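Category: Datasets > Manipulation > Demonstrations

# Kornadel Bread Basket

Hello, and thank you for taking a look! Kornadel Bread Basket is a small set of demonstrations recorded by driving a robot arm by remote control, with one person at the leader handles and one person resetting the table. The task is easy to say and a good deal harder to do well: pick up each piece of bread and put it in the basket, without squashing anything you would still like to serve.

The set holds 50 episodes, recorded in May by Piyumi Bhattacharjee and Tahsin Gazi, with Dilruba Gamage checking every one before it went in. If you have used our earlier Flasten set (cups and saucers), the folder layout will feel like home.

## The task

Every episode uses a braided roll, a round bun and a wicker basket on a cloth-covered table. The operator takes the roll first, then the bun. We ask for a grip near the middle of the roll, with the fingers across it - the ends taper, and a hold out there tends to let the heavy side swing down. 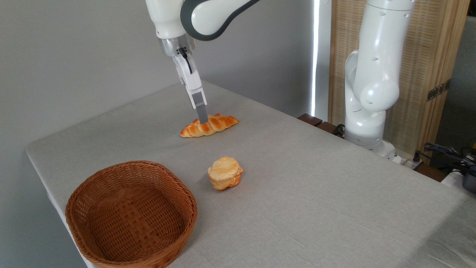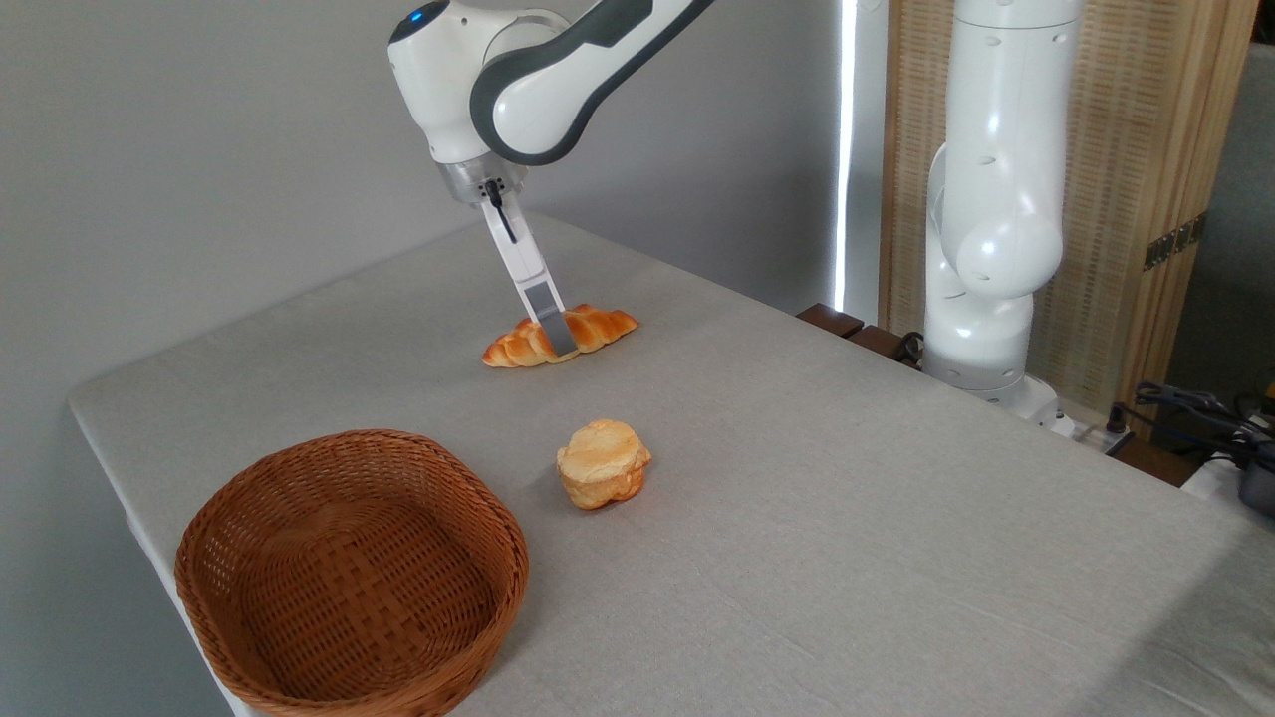
Braided roll at the gripper, bun and basket still to come into play.

Reading time: 2 minutes

The second arm stays parked for this task. Its joint values are still saved, so that the files load with the same code as our two-arm sets, and you are welcome to drop those columns if they get in your way.

## What is in each episode

- `video/` - the fixed workspace view
- `joints.csv` - joint positions for both arms, plus gripper opening
- `leader.csv` - what the operator's hands asked for, before smoothing
- `notes.txt` - a line or two from the operator, sometimes chatty

Please do read the notes if you have a spare afternoon. Tahsin writes down when he changed his mind partway through a reach, and those hesitations are quite visible in the leader data once you know where to look.

## How we drive

Operators practice on the Miah bench before they record anything we keep. Our house style is to come straight down, pause just above the bread, close slowly, and lift before moving sideways. Piyumi is a little quicker than Tahsin in the closing part, and we left that difference in.

## Known issues

- In 21 episodes the grip was opened and tried again. They are marked `regrasp` and we kept them on purpose.
- The basket moves a bit between episodes. If your method needs a fixed goal, this set will make you grumpy.
- Gripper opening is stored on a scale from 0 to 1000, with 1000 fully open. An early loader had this backwards, so please update yours.

## Credits

Shiuli Weerasinghe wrote the loader and answers most of the mail. Rosine Collet looked after the Gadomeo recording software and fixed a clock drift that had bothered us for weeks. If you find a file that will not open, send us the episode number and we will dig out the original.

Last updated 2018-06-13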